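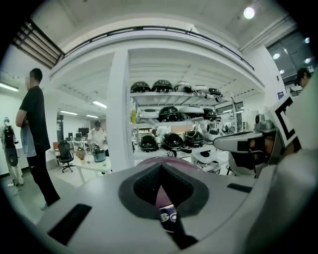 Brahim Ramadan says I'm wrong about the second Presley movie and that the whole middle hour on the ferry is the best thing in the series. He left that under my last post, plus a longer bit saying that if I cut the ferry like I said I would, the ending wouldn't mean anything and Presley would just be a big guy in a coat who shows up and throws a truck.

OK. Fair. I rewatched it. Two nights, because I fell asleep the first time, which I know he will count as evidence for something.

So the ferry. I still think it's long. The card game goes on forever and there's that whole song. But the part where Presley finds out the captain knew his brother, and then doesn't do anything about it for twenty minutes of screen time, just keeps playing cards... I'd forgotten that. I had it in my head that he flipped the table right away. He doesn't. That's the first movie's thing, the table. I mixed up my tables.

Anyway. Part of why I was rewatching is the third one is finally coming. Raju. One word, named after the villain, which I like. No "Presley 3: The Return of" whatever. Just Raju. Posters are up in the lobby at the Vivent and I stood there in front of it long enough that the popcorn kid asked if I needed help.

Things we know, or that people on the board say we know:

Raju is the same Raju from the comic but younger. No helmet. People are mad about the helmet. The thread is at 1,468 replies and I swear a thousand of them are one guy.

The ferry is back, or a ferry is. Brahim if you had something to do with this I'll never forgive you.

Presley loses the coat early on. This was in the trailer so I don't count it as a spoiler. If you do then sorry, stop reading, too late.

Aldo Bassi sent me a link to an interview with the stunt people where they talk about the truck throw in the first movie. They did it with a real truck and a cable and it took seven tries. Seven! And on the one they used you can see the hubcap come off and roll toward camera, which was not planned, and they liked it so much they put a hubcap in every fight after that. I have seen these movies probably more than anybody in this county and I never noticed the hubcaps. Went back and checked. Hubcap in the boathouse fight. Hubcap in the church. On the ferry there's one nailed to the wall behind the bar and he gets hit with it. 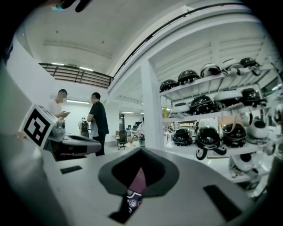
Which means the people making these were paying attention to something the entire time I was complaining that they weren't. I wrote a whole post once about how the church fight was lazy. Not taking it down but I put a note at the top.

Still think the church fight has a lighting problem. You can't tell who's falling off what. Graziella Santoro argued with me about this in the comments way back and her point was that it's supposed to be confusing becuase Presley is concussed by then. Maybe. But I'm not concussed, and I paid for a ticket.

The comic, quickly, for the two people who asked. You don't have to read it first. The movies take the names and the coat and more or less leave the rest. In the comic Presley is a retired diver and Raju is his old boss, and there's a lot about salvage rights. I loved it when I was fourteen. My brother borrowed issue 7 and it came back with no cover. If you do want to read it, start with the harbor story and skip the Christmas one.

Tickets for the early show went up at noon and the site fell over immediately. Got in at 12:40, got two, row F, left side. I wanted center. The Vivent has 788 seats and it used to be you could walk up to anything there five minutes before and sit where you wanted, so I guess this is good news for them. Bad news for my neck.

I'm taking Corrado Lombardi, who has not seen either of the first two and refuses to. Says a movie should work by itself. I've explained the brother, the coat, the ferry, the captain. He asked if there was a dog. There's no dog. He's coming anyway.

More after I've seen it.
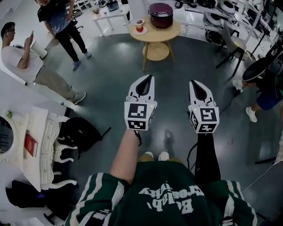
Skotmont, 2018-06-21

Back from it. Typing this fast before I start agreeing with everyone else's review.

It's good. It's not the first one. The opening is the best opening of the three, no music, just Presley trying to get a boat engine going and swearing at it, and the place laughed, and then Raju is simply standing on the dock. No entrance. A woman behind me said "oh no" out loud.

Helmet: he doesn't have it for most of the movie. Then he does. That's all I'll say and the helmet guy can calm down now.

Middle drags. There's a courtroom. I don't know why they keep wanting Presley to sit in rooms and listen to people, he's no good at it and it's not funny for that long. Ettore D'Amico texted me from a different theater that the courtroom was his favorite part so maybe I'm just a person who hates the middle of movies. Two for two now.

Hubcaps -- I counted three. Corrado says four but he also thought the captain was the brother for the entire last act, even though I explained it twice in the car.

And the ferry. Alright Brahim. When they get back on the ferry and the cards are still on the table from the last one, same hand, face down, and Presley picks his up and looks at it and puts it down again. That got me. That doesn't work if you cut the hour. I'd of cut the hour.

The last fight is too long and too dark (again!) and there's a crane in it that's plainly a computer crane. After the real truck that bugs me. You could feel the room lean back a little. But then the very end with the coat is quiet and short and they just stop, and no extra scene after the credits either. We sat through all of them to check. So did a lot of other people. Lights came up on a bunch of us holding our cups.

Going again next week, center seats this time if the site stays up. Will post the long version with spoilers then, in a separate post so don't yell at me. If you count hubcaps put your number in the comments and say which fight.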